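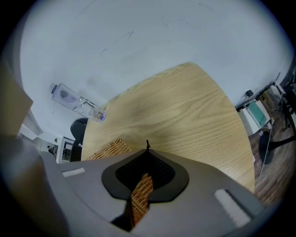 Ticket 966
Product: Kasten inventory client
Component: label printing
Opened by: Gisela Nolte
Assigned to: Joonas Ojala
Status: Resolved, pending release
Priority: Normal

Gisela Nolte, 8:52 AM
Labels printed from the Kasten client come out with the barcode shifted to the left. The first character of the item code is missing. It started after the January update. Printing from the Listden web page to the same printer is fine. I have restarted the client and the printer. No change.

Joonas Ojala, 9:20 AM
Please send:
Client version (Help, then Version)
Label template name
Printer driver name as listed in the client
Output of a test print with the template border turned on

Gisela Nolte, 9:41 AM
Client is 4.2. Template is "shelf small". Driver is listed as Gukix Generic. Test print attached to the ticket as a PDF. The left border does not print at all. The right border prints with a wide gap after it.

Joonas Ojala, 10:15 AM
Reproduced on 4.2 with the same template. Not reproduced on 4.1. The offset is 6 mm on every label, so this is not paper slip. Template "shelf large" prints correctly on both versions.

Difference between the two templates: "shelf small" was saved with margins in inches, "shelf large" in millimeters. Looking at the import code.

Pentti Lappalainen, 10:48 AM
Same fault at the Onder site, two workstations. A third one still on 4.1 is fine. Reinstalling the driver did nothing. Clearing the print queue did nothing either. Setting the left margin to 0 by hand works until the client is closed, then the old value comes back.

Joonas Ojala, 11:30 AM
That matches. The margin is read from the template file at startup and the edited value is only kept in memory. Two separate faults:
1. Margins stored in inches are converted twice on load.
2. Margin edits are not written back to the template.

Workaround until the fix is out:
Close the client.
Copy the template file to a backup folder.
Open the client, go to Templates, choose "shelf small", then Export.
Set units to millimeters in the export dialog and type the margins again.
Import the exported file under a new name.
Select the new template as default.

Do not import over the old name — the client keeps the cached copy.

Gisela Nolte, 1:07 PM
Workaround applied. Barcode is centered and scans. The new template survived a restart.

Pentti Lappalainen, 1:35 PM
Works at Onder on both machines. One of them needed the default template set again after login.

Kerstin Steinbach, 2:10 PM
Fix for item 1 merged. Item 2 moved to its own ticket, linked. Leaving this one open until the build is published.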